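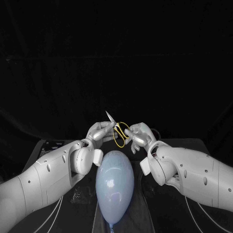 3 min read

Home | Projects | Reports | Reading Room | Contact

Progress report to the Feng Fund: Odd Bequests of Stullgate County
4/2/23

You asked for a report that was short and did not use the word "journey." We can promise the second.

The project, as a reminder, is to read, transcribe and index the old wills held in the Stullgate probate office, and to publish the strange ones with enough legal background that a reader can tell whether the dead person got their way. The grant covers 3,024 wills. The application said 3,000, and we built the budget on 3,000. Then someone opened the bottom drawer. We have decided to absorb the extra ones, partly out of principle and partly because the bottom drawer is where the good material was.

Transcription is finished for the whole of the first cabinet and is well into the second. The handwriting improves as the century goes on, then gets much worse when the Faveck law office takes over most of the county's business. Faveck's clerk had one letter shape that served as an "n," a "u," an "r" and, when he was tired, the number 4. We now have a cheat sheet for him. It has reduced the arguments but not ended them.

Indexing is behind. In October we found that our subject headings had no place for conditions attached to a gift, so a farm left to a nephew and a farm left to a nephew provided he never plays the cornet again were filed together under "Real estate, farms." We stopped, added a proper set of headings for conditions, and went back over the finished work. This cost us most of the fall. We would do it again, though sooner.

Some of what has come up so far:

A widow left her house to whichever of her sons could go a full year without speaking to the other one. Both managed it easily. The court split the house down the hallway.

A feed merchant left money for an annual dinner at which his business rival was to be invited and then seated by the kitchen door. The rival came every year and, according to the receipts, ate well.

A retired judge left a will so carefully drafted that it disposed of everything he owned except the desk it was found in. The desk was in court for longer than he had been.

We have 2 problems to report. The first is the database, Feselel, which we chose because it was cheap. It sorts dates by the name of the month, so that April comes before everything. We export to a spreadsheet each week and sort there. Replacing it would cost more than putting up with it, and we are not asking for that. The second is permissions. The older wills are public records, but several of the family letters filed with them are less clear-cut, and we are holding those back until the county attorney answers our question. We have asked it politely and then asked it again.

Spending is on track apart from copying, which is over, and travel, which is under by nearly the same amount. We would like your approval to move the one to the other. The form for this is attached, along with the form requesting the form.

Next period we plan to finish the second cabinet, bring the index level with the transcripts, and put the first group of wills online with notes. We also hope to learn what became of the cornet.

This site uses cookies to remember your settings. Accept | Decline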